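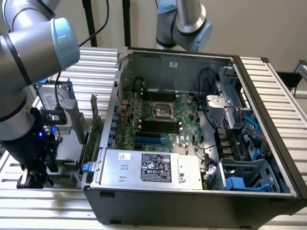 Sametero teardown set: README

Notes and pictures from taking apart office workstations that had earned their rest. Compiled by Ysaline Besson; part labels by Thibault Joly, who has opinions about screws.

What's in it

262 teardown records, one per session, covering 46 towers. Each record has a folder of pictures, a parts list and a free-text notes field. The notes field is where morale lives.

Labels

Use "drive" for a bare hard drive and "drive_in_bracket" if the blue bracket is still on it. Use "psu" for the power supply. "misc_cable" was meant to be temporary and now has around 1,000 entries. 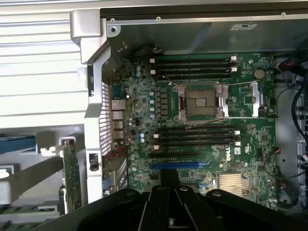

Memory and processor get separate state fields, "ram_state" and "cpu_state", as people kept writing "gutted" for both. Allowed values are full, partial and empty. A board with eight bare DIMM slots and nothing under the open load plate is empty on both counts, even with the coin battery still in place – the battery has its own field, and Thibault will check.

Known problems

Records from September use the old slot numbering. Run the renumber script first, or enjoy the confusion.
The last 30 records have no screw counts. We lost the tray.

Contact

Write to Ysaline about the files and to Thibault about the screws.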